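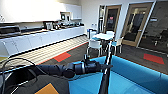

The Skirnudel's arm and gripper, with our break area behind it.

Skirnudel housekeeping robot: six months on a guest floor
Posted 01/08/2023

I supervise the housekeeping team at Wotov, where we look after 31 guest rooms for people who come in for training weeks. We've had the Skirnudel since February, and I've been asked so many times whether I'd recommend it that I'm finally writing it all down. Short version: yes, with some grumbles, and with a big note about how you bring it in, which matters more than anything on the spec sheet.

For anyone who hasn't met one, it's a mobile base with an arm and a gripper, made by Lahtinen. It comes with a planning program called Girnel that runs on a tablet. You give Girnel a list of rooms and a list of jobs, and it works out an order and tells you where the robot has got to. The jobs it can do for us are pretty humble. It brings supplies up from the store, carries used linen down, hangs robes, puts small items back in their baskets and runs a closet check against the list. It doesn't make beds and it doesn't clean bathrooms, and if you're hoping for either you should keep your money for now.

What it does do, it does patiently! The thing that sold me was hangers. I had assumed a gripper would be hopeless with them, and the first week it kind of was (we picked a lot of robes up off the floor). After the spring update it got much better, and these days it will take a robe on its hanger, line up with the hook and let go without yanking. It's slow. One of my team can hang a robe, straighten the collar and be out the door while the robot is still thinking about its elbow. But it's doing that while she is getting on with the bathroom, so I've stopped minding the speed.

Closets used to be the job everyone left until last. They're narrow, you're reaching down past the robes to get at the low stuff, and by the end of a changeover day people's backs were feeling it. Our closets have robe hooks up top, a low shelf, and a basket of toiletries down at the bottom, and every item in that basket has to be looked at and topped up.

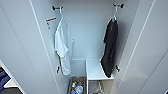

Girnel lets you save a layout for each closet type, and that is where I'd tell any new owner to spend their time. Ours took ages. We started with one layout for the whole floor and got nothing but "item not found" messages. Then we did it properly, room type by room type, with the people who stock those closets deciding what "right" looks like, and the false alarms dropped off. The robot is good with robes now, decent with bottles, and still bad with anything small and slippery. Flat sachets defeat it. We refill those by hand and I don't see that changing soon.

Last month it logged 234 closet checks. I like that number less than you might expect, and here's why. A check is only useful if someone reads the result, and for the first few weeks the results went to me, and I'd walk around passing them on like a school bell. Now they go straight to whoever has that room on their sheet. She decides if it needs a visit or can wait. That one setting changed the mood more than the robot itself did.

So, the people side. We have the same number of staff we had before, and I asked for that in writing before the thing came in the door. I'd urge any supervisor to do the same. What has changed is how the day is divided. There's less hauling, and more time in the rooms for the jobs guests notice. Changeover days end some 40 minutes earlier than they used to, and the team voted to use part of that on a proper sit-down coffee in the middle of the shift. We never had one before. I can't tell you how much nicer that makes a changeover day!

There's new work too, and it should be counted as work. Somebody has to clear jams, wipe the gripper, charge the base, and fix layouts when we change a product. At first this all landed on the youngest person on the team because she was "good with tablets," and she was doing it on top of a full set of rooms. That was my mistake. Now 3 people are trained on it, they take turns, and whoever has the robot that day has a shorter room list. They also get the pay bump that goes with it.

A few people were wary of the arm, and one still prefers not to share a room with it. Fine by me – Girnel lets you block out rooms by person, and it takes seconds. I wish Lahtinen made more of that feature, since I found it by accident.

My grumbles, then. The stop button is good and big but it's on the wrong side when the robot is parked in a doorway. The tablet forgets your filter every time you close it. Phone support is friendly and knows the machine, though they go home early, and our worst jams seem to come right after. The user guide was clearly written for engineers, so we made our own cheat sheet with photos and taped it inside the store room door. And cables! The arm's are tidy enough when it leaves the factory, less so after months of bumping around, and we check them for snags every morning.

Would I buy it again? I would, and I'd start smaller. Pick one corridor, let the team run it their way for a month, and write down everything they complain about. We went to the full floor too fast and lost some goodwill that took a while to win back. If your rooms are all different from one another, ask Lahtinen for a trial in your messiest one before you sign anything. They did that for us when I asked, with no fuss at all.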